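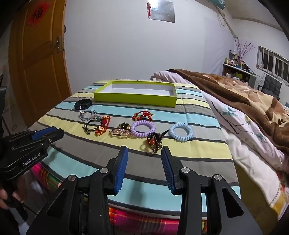 Figure 3. Bracelets, hair ties and hair ornaments on a striped cloth, with the green box at the back.

4.2 What counts as a tangle

I went into this part of the study thinking the hard cases would be the sparkly things. Wrong! The crystals and beads are fussy to look at, sure, but people sort them in a second (they go with the clips, done). The trouble comes from anything that is a loop. A red braided bracelet and a braided hair tie can look so much alike that I mixed them up myself, twice, while writing the coding sheet, and I'm the one who wrote the labels.

So we gave up on sorting by material and went with where the thing gets worn. Wrist, hair, or "could be either." That last group was meant to be a small leftover pile and it ended up being the most fun to talk about. Spiral coil ties live there permanently, if you ask me. I have one on my wrist right now and I own no other bracelet.

In the Nindance sessions, 16 people each laid out their own small accessories and then put them away in whatever box they liked. Of those, 15 dealt with the hair things first and left the cords for last, often with a sigh (I started marking the sighs in my notes around November, too late to use them properly). The Kneath sessions went much the same way, only slower and with a lot more chatting.
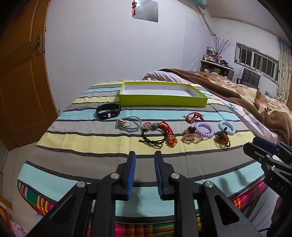

Small Belongings Group, Department of Home and Consumer Studies

Beds turned out to be a favorite place for laying things out, and I can see why: there's room to spread, and a bead that drops doesn't roll off under a dresser. The fitness band in this layout reads 14:01, and early afternoon is a pretty typical time for our sorters. The lime-green lid behind the row is a shallow one, good for clips and coils lying flat, but I'd want a divider in it before I trusted it with thin cords.

We don't yet have a good rule for charms. The Lerkier checklist files a bracelet under its cord and ignores whatever hangs off it, and I went along with that for the tables in Section 5, though I'd still like to try it the other way around.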